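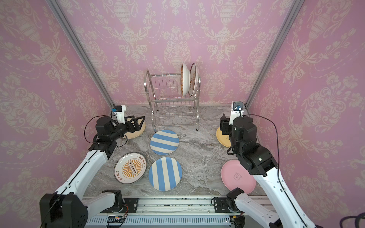
Cinzia Farina
List moderator, Perska Pottery and Tableware Circle

May 22, 2025

Kaede Hayashi wrote:
> I've been going through my aunt's papers and found a Clastenance
> pattern book, the 1929 one, with most of its pages. Pattern 2183
> has a pencil note beside it that says "Ullitz only". Does anyone
> know what that means? Was it a shop, or a second factory?

Kaede, what a find! I've only ever seen loose pages from that book, and never one with pencil notes on it, so please be gentle with the spine and don't let anybody near it with sticky tape.

Ullitz was the decorating shop across the river. Clastenance sent plain white ware over by cart and had it back with the borders done (striped ones mostly, and a few with a sunburst that I would dearly love to own). My guess is that 2183 was a border the main works couldn't manage, so every piece went to Ullitz. If you turn one over you may find a small painted U near the foot. It's easy to miss, I missed it on my own soup plates for years!

Two questions back to you. Is there a price list at the end? And does the note look like the same hand as the order numbers? The Holanda museum has a ledger from Ullitz and I'm going there in June, so I could compare the writing if you sent me a scan.

For everyone else: the archive of old messages now stands at 3000, and the search works again. Try "backstamp" and lose an evening to it.

Cinzia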